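Posting your parcels: the questions I get most

I'm Urszula Zawadzka and I look after the packing table at Trotville. These come up every week, so I've written the answers down!

Do you weigh every parcel?
Yes, every one. It goes on the digital scale before it goes anywhere else, even if it's the twin of the one before. I once guessed a weight back in May and paid a surcharge for it, so never again.

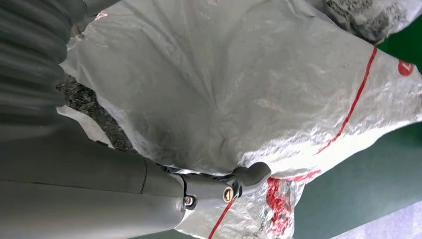

If your bag is big and floppy, fold the loose end under so it sits on the platform and doesn't lean on the table. A corner touching down can knock 8 grams off, or more.

Can I reuse a courier bag?
You can (I do it all the time), as long as the old label is covered or peeled off. Old QR codes are a menace. The sorting people at Telel scan whatever they see first, and then your jumper goes back to Brisier instead of to your aunt.
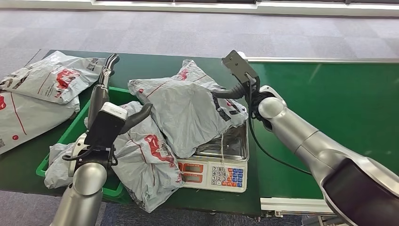

I'd also give the seams a good tug, and if anything gives, bin it and start with a fresh one.

My bag is all creased. Does it matter?
Not a bit! Plastic bags crumple, it's what they do. Just smooth out the patch where the label goes. 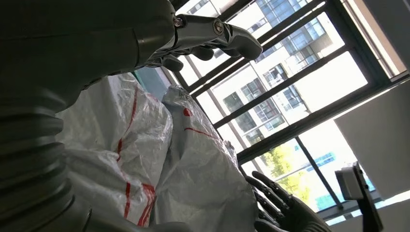
How many can I bring at once?
Up to 257, and yes, that's a silly number, it's what the Wasilewska contract says. Any more and please ring me first.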